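Section 4. Placing the Flisora meter and running the dehumidifier

Revised Sep 5, 2021. Replaces the version that came in the box.

4.1 Before you start

The leaflet packed with the Flisora says the meter is "ready in moments" and will "tell you what your home needs." It will tell you the temperature and the relative humidity at the spot where you put it. Everything past that is your own reading of two numbers, and a cheap sensor can be off by enough to matter. Run the check in 4.2 before you believe any of it.

You will need:

The Flisora meter and its stand
Two fresh AAA batteries
A bottle cap, table salt and a zip-top bag
The Løken dehumidifier with its bucket in place
A notebook, or the log sheet at the back of the guide

The phone app is optional. We tried it and went back to the notebook. The app averages the readings by the hour and hides the short jumps after a shower or a pot of pasta, and those jumps are half of what you are looking for.

4.2 Checking the meter

1. Fit the batteries. Wait until the screen stops flashing.
2. Fill the bottle cap with salt. Add water a few drops at a time until it looks like wet sand. There should be no pool on top.
3. Put the cap and the meter side by side in the bag and seal it. Keep the salt off the meter.
4. Leave the bag overnight in a room with a steady temperature, out of the sun.
5. Read the screen through the bag. At normal room temperature it should show 75 percent.
6. Write the difference on a piece of tape and stick it to the back of the meter. If it reads 71, write "add 4."

Note: The leaflet says the meter is "factory calibrated for life." Of the ones we have put in a bag, few landed on the right number. Most were close enough to use once we knew the error.

Note: A meter more than six points off should go back to the store. The reset button clears the stored highs and lows. It does nothing for the sensor, whatever the person on the help line says.

4.3 Where to put it in a bedroom

Bedrooms come first in this guide. The door is often shut, people breathe in there all night, and the furniture tends to stand against the coldest walls. Start with the bedroom that smells stale in the morning, or the one where the window runs with water.

1. Choose a spot at the height of the mattress, out of reach of direct sun.
2. Keep the meter an arm's length from any radiator, heater or vent.
3. Keep it off outside walls for the first week. You want the air in the room, and a wall reading will muddle it.
4. Stand it up on its own stand. Laid flat, it covers its own rear vents.
5. Leave it alone. Picking it up warms it, and you will then be logging your hand.
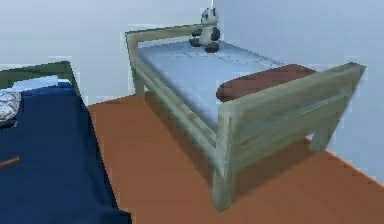

Fig. 4.1. Single bed with a wooden frame.

6. Take a reading when you get up, before you open the door or a window. Take the second one in the evening before anyone goes to bed.
7. Do this for 14 days. A weekend of numbers will mostly tell you what the weather was doing.

Once you have the first week, move the meter down low behind a bed or dresser that stands near an outside wall and carry on with the same two readings. If the number behind the furniture is much higher than the one in the open room, air is not getting in there. Try pulling the furniture out by the width of a hand before you spend money. In our own test a back bedroom read 66 percent behind the dresser in the morning. With the dresser moved out and the door left ajar at night, the same spot read 51. The weather may have helped. We can't rule that out from one room.

Caution: If you find mold on a mattress or on bed slats, don't brush it off dry. Take the mattress out of use, open the window and see Section 7 before you clean anything.

4.4 What the numbers mean, and what they don't

Advice on the "right" humidity varies depending on who is selling what. A range between 40 and 60 percent suits most houses and most people. The upper end is the one to watch in winter. A room at 58 percent can look fine on the meter and still have wet window corners, as cold glass will pull water out of air that seems dry enough in the middle of the room.

The smiling face on the Flisora screen comes on inside a band the maker chose. It stays on at readings where we have wiped water off a sill. Put tape over it if it bothers you.

Relative humidity moves when the temperature moves. Turn up the heat in a closed room and the number drops, though the same amount of water is still in the air. So write down both figures each time. A log with humidity alone is close to useless, and we have been sent plenty of them.

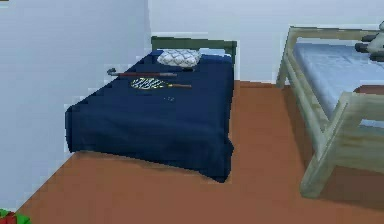 Can I put the dehumidifier in the hall and expect it to dry the bedrooms?

Only if the bedroom doors stay open and the rooms are close by. With the doors shut, the unit dries the hall and very little else, and you pay for it all the same. Run it in the room with the problem.

4.5 Setting up the Løken

Caution: Let the unit stand upright for at least a few hours after it has been carried on its side or back. Longer is better.

Caution: Do not use an extension cord or a power strip. Do not stand the unit where the bucket could drip on an outlet.

1. Set the unit on a hard, level floor. Lock the casters.
2. Leave a clear gap on every side. The manual gives a smaller gap than we would use.
3. Slide the bucket in until it clicks. If the red light stays on, take the bucket out, free the float with a finger and try again.
4. Close the window and the door.
5. Set the target to 55 percent. The factory setting is lower, and in most houses all it adds is noise and cost.
6. Run it during the day with the door shut, then turn it off before bed if the noise bothers you.
7. Empty the bucket each time you pass. Rinse it once a week.

The display on the Løken has a humidity reading of its own. Ignore it for logging. The sensor sits inside the case next to warm parts, and in our tests it read lower than a checked meter across the room every time. Cleiton Caldeira, who wrote the first draft of this section, wanted us to list a correction figure. We left it out. The gap changed with the fan speed and we never got the same answer for long.

The "laundry" button runs the fan at full speed and overrides the target. It will keep going until you stop it or the bucket fills. It does dry clothes. Whether it does so faster than the ordinary high setting, we couldn't say.

Draining through a hose:

1. Turn the unit off and unplug it.
2. Pull the rubber plug from the rear port and keep it somewhere you'll find it again.
3. Push the hose on fully. The clip in the box is weak, so use a screw clamp from the hardware store.
4. Run the hose downhill all the way to the drain. It has no pump, and one raised loop is enough to back the water up into the bucket.
5. Plug in, run it, and check the joint for drips after an hour.

4.6 Kitchens

Kitchens give the most alarming readings and are usually the least of the trouble. A boiling pot can send the screen into the eighties and the number can be back to normal before the dishes are done. What counts is how long it takes to come down. Put the meter on a counter well away from the stove, the sink and the kettle, and write down the reading when you stop cooking and again every ten minutes. If it hasn't dropped well within the hour, look at the fan before you look at anything else.

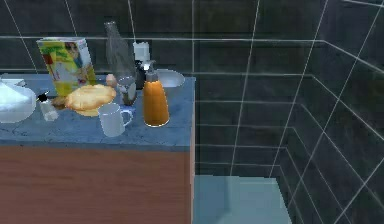 Hold a single sheet of toilet paper to the grille with the fan on high. It should stay put when you let go. If it falls, wash the grease filter in hot water and dish soap, let it dry fully and test again. A clean filter fixes a good share of these. If the paper still falls, go outside and see whether the flap on the wall opens when the fan runs, assuming there is a flap. Many hoods sold as "extractors" push the air through a pad and blow it back into the room. They may cut the smell. They take out no water at all.

Note: The Skelton moisture tubs sold for kitchen cupboards do collect water, and it's satisfying to see the level rise. In a closed cupboard one may do some good. In an open room it is a small tub against a whole kitchen, and you will be buying refills until you lose patience. Keep them away from children and pets, and wipe up spills right away.

4.7 If the readings make no sense

Reading never changes: batteries low, or the meter is sitting in its plastic sleeve. Check for the sleeve first. Reginald Abernathy logged a full week through his.

Reading jumps when you walk up to it: you are breathing on it. Read it from farther back.

Every room is high, all day, with the heat on: suspect a leak, a vent that ends in the crawl space, or laundry drying indoors. A dehumidifier will hide a leak for months, so find the cause before you leave one running.

One wall is damp and the air reads normal: the water is probably coming through or up the wall. The Flisora can't help you there. Neither can the Tusov stick-on strips, which change color if you so much as lean on them. Get someone who isn't selling wall treatments to look at it.

Screen shows "Lo" in the humidity field in July: the sensor has failed. Use the form on page 112 and keep a copy of your receipt.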